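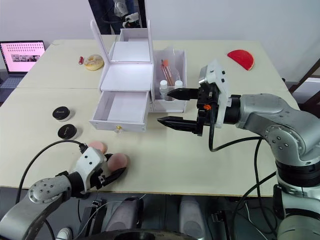

The white organizer with the lid up and the drawer out.

I have been putting off sorting out the small stuff for most of the winter. By small stuff I mean the things that live on top of a dresser or the edge of a sink: travel bottles, brushes, lipstick, a compact, the tubes that came with a bath set and never got used. None of it takes up much room on its own. Spread over a dresser, a bathroom shelf and two coat pockets, it gets to be a nuisance.

On Monday I finally did something about it, with one of those white vanity organizers that has a mirror in the lid, a drawer underneath and an open section on the side. The listing called it the Adton, item 3215, and it came from a shop called Warkari that I had used once before for drawer liners. I had looked at a bigger one from Urix with three drawers, but the bigger the box, the more I put in it, and I know how that ends.

I will say up front that I'm not a makeup person. I own a little of it and I use less. So if you are looking for advice on storing forty eyeshadow palettes, you will be better off somewhere else. What I can tell you is how a small organizer works for a small amount of stuff, and where I went wrong the first time.

The first thing I did was open everything and look at it empty. I recommend this even if it feels like a waste of time. The drawer is one open space with no dividers, and there is a gold knob in the middle of the front to pull it by. I had been planning on putting bottles in there. Once I had the drawer open it was plain that bottles would have to lie on their sides, and anything with a screw cap that lies on its side will leak sooner or later. I learned that from a suitcase and a bottle of conditioner a few years back.

So the bottles went in the side section, standing up. This is the part I would have skipped over in the store, and it has turned out to be the part I like best. It is open at the top, so there is nothing to lift or unscrew or slide. You reach in and take what you want. I put the two small white bottles at the front and the taller things behind them. One bottle has face lotion and the other has hand cream, and I still need to label them. From the outside they are exactly the same, and I have already put hand cream on my face once.

The lid stands up by itself, and I was glad of that. The last box I had with a mirror in it, the lid would come down on your knuckles unless you held it with one hand. That makes it close to useless, as most things you do in front of a mirror take both hands. I have had this one up all week and it has stayed put.

My first arrangement was by type. Liquids in one place, powders in another, tools in a third. It looked tidy and it lasted until the next morning. The trouble was that what I use every day was mixed in with what I use at weddings, and I had to move one to get to the other. By Wednesday, or whatever day it was, half of it was back out on the table.

The second arrangement was by how often I reach for a thing, and I'm sticking with that one. The rules are simple enough:

Every day: side section, standing up.
A couple of times a week: drawer, in front.
Now and then: the top compartment, under the mirror.
Less than that: somewhere else in the house, or gone.

That last group was bigger than I expected. I threw out a foundation that had separated, a nail file with no grit left and a lip balm I could not identify by smell. I also found two combs. I don't remember buying either of them.

Brushes gave me the most trouble. I have kept them in a mug, in a zip pouch and, for a while, loose in a drawer, where they picked up lint. The mug was fine until I knocked it over. Laid flat, they roll around and the bristles get bent against whatever is next to them. Standing up in the side section, handles down, they lean together toward the back and stay out of the way of the bottles. It isn't fancy, but I can pick out the one I want without touching the rest.

If you do this, wash the brushes first. I use dish soap and lukewarm water, squeeze them out in a towel and lay them with the heads over the edge of the counter overnight. Don't stand them up wet. The water runs down into the part where the bristles are glued and after enough of that they start to shed. Mine are a mixed lot, some from a set and some picked up one at a time, and the cheap ones have held up as well as the rest. 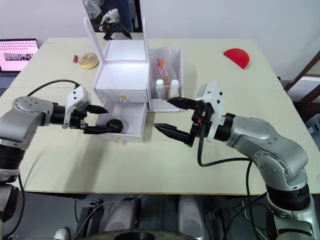
The compact was an easy call. It is flat and round and it fits in the drawer with space left over, and I don't mind if it slides a little when I open it. If you have something with pressed powder that cracks easily, I would cut a piece of drawer liner to size and put it down first. I had some left from last time, so I'll probably do that this weekend. It would also stop the rattle. A light drawer with one hard thing in it makes more noise than you would think at six in the morning.

Lipstick I'm still undecided on. It rolls. Put it in the drawer and it goes to the back every time you close it, and then you are feeling around for it. Put it in with the brushes and it sinks to the bottom. For now it has no fixed place, and it tends to end up lying on the table next to the organizer. I could buy a little stand for it but I am trying not to buy things to hold the things.

The other lesson from the week is about the table. I had cleared it for this job and wiped it down, and within a very short time there were things on it that had nothing to do with a vanity. Doughnut, toy, and so on. A light-colored empty table seems to attract objects. I have the same problem with the counter by the back door, and I have never solved that one either. My only working method is to clear everything off that doesn't belong when I put the last item away, before I sit down. If I sit down first it stays until the next day.

A few notes on cleaning, for anyone who has a white one like this. White shows powder right away. I think of that as a good point, since a dark box would hide it and I would never wipe it out. I use a barely damp cloth and dry it straight after. I wouldn't soak any part of it or set it right next to a sink. The inside corners of the drawer collect dust, and a clean dry paintbrush gets into them better than a cloth. For the mirror I use the same glasses cloth I use on my glasses.

The side section has a clear lining, and I would not give that up. Bottles drip. Caps get put back on crooked. With the lining you have something to wipe, and the white underneath doesn't take the stain. If you have an organizer that didn't come with one, a cut-down food container would do the same job.

What would I change? I would like the drawer to have one divider in it, a removable one, so I could keep the flat things on one side. I may make one out of cardboard. I would also like a lid over the side section for when I'm dusting, but then I would have to take the lid off every morning, so I suppose I don't really want that.

Somebody asked in the comments on my closet post whether I still use the Ndlovu baskets from last March. I do, two of them, both in the hall closet and both for gloves and hats. They were too deep for bathroom things. You would put a small bottle in and have to dig for it, and I think that is most of what I have figured out about storage in general. Shallow for small things, and open on top for whatever you use before you are fully awake.

Next up is the medicine cabinet, which has three tubes of the same ointment in it and no bandages. I'll need to buy bandages first.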